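Ticket: Footnote links jump to the wrong note in the Ollbridge Readers' Edition
Opened by: Parveen Debnath
Product: Furnley e-reader app, desktop and tablet
Status: Resolved 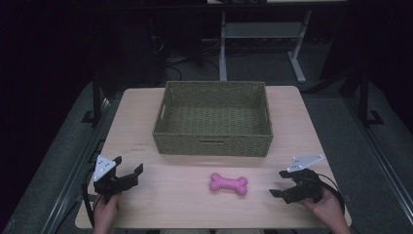 First report

Hello! First of all, I love this edition. I run a small reading group in Ollbridge and we are working our way through a long nineteenth-century family novel, the one with the orchard and the terrible uncle, and your notes have rescued us more than once. The note on what a provincial notary earned kept us talking for a whole evening.

The trouble is with the footnote links. Up to the end of Part Two everything works. From Part Three on, tapping a number takes me to the note before the one I want. So when the uncle quotes a line of verse at dinner, I get a note about carriage springs (a very good note, but still). The return arrow then drops me at the top of the chapter and not at the sentence I left.

What I have tried so far:
Closed and reopened the app.
Removed the book and downloaded it again.
Changed the font size, in case the page breaks mattered. No difference.
Read it on my tablet instead. Same wrong notes, same chapters.

Reply from Dénes Nyitrai, text support

Parveen, thank you for such a clear report, and please tell your group that the carriage springs note was mine and I am delighted somebody has read it!

Could you send me two things? The edition number from the page after the title, and the first link that goes wrong. If you can also tell me whether the search box finds the right note when you type in a word from it, that would help me a lot. It tells me if the notes themselves are in the wrong order or if it's only the links.

Reply from Parveen Debnath

Edition 2. The first bad link is note 78, in the opening chapter of Part Three, on the word "steward." It shows me the note on the feast day, which belongs to the last page of Part Two.

Search works perfectly. I typed "steward" and there was the proper note, a lovely long one, with the bit about how the translator first had "bailiff" and changed her mind. I had no idea! We spent ages last month arguing over whether he was a servant or a manager, and it looks like the translator had the same argument with herself.

Reply from Dénes Nyitrai

Found it, and it's a nice one. The notes are fine and in the right order. Between editions we added a new note near the end of Part Two, on the feast day, and the link table for Part Three was never rebuilt. Every link after that point is one step behind. There are 2,389 notes in the full set, so a lot of links have been pointing at their neighbors.

The return arrow is a separate problem. It looks for a marker with the same number as the note, can't find one in the chapter, and gives up by going to the top. Once the table is right, the arrow should behave too, but I want to test that properly before I promise anything.

While you wait, you can open the notes panel from the side menu and pick the next note down from the one you land on. Clumsy, I know, but it does work all the way to the epilogue.

Reply from Parveen Debnath

The "next one down" trick got us through Thursday's meeting, thank you. I will say that reading the wrong note first has its pleasures. We had a wonderful detour into card games thanks to a link that was meant to explain a church office.

One more thing while I have you. In the chapter where the daughter burns her letters, the note quotes the earlier Tanui translation, and the quotation stops after "she did not look." Is it meant to end there? Our printed copy of that version goes on for another half sentence, and it changes how you read her completely.

Reply from Dénes Nyitrai, 03/10/2018

Edition 3 is up. Please remove the book, download it fresh and check that the page after the title shows the new number. I tested every link in Part Three and the epilogue on desktop and tablet, and the return arrow now goes back to the sentence you came from. Highlights will carry over. Typed comments should too, but copy out any you'd hate to lose.

You are quite right about the letters. The quotation was cut short when the file was converted, and the missing words are back in. I went and reread the whole chapter afterward and I agree with you, she is a much braver person with that half sentence in place. I've passed it to Fesow, who print the paper edition, as theirs was set from the same file.

Reply from Parveen Debnath

All working! Note 78 goes to the steward, the arrow brings me home, and my comments are all still there. We start the epilogue next week and I can't wait to see what you've written about the orchard.

Closed by: Dénes Nyitrai
Fix: link table rebuilt from Part Three onward; quotation restored in the letters chapter note.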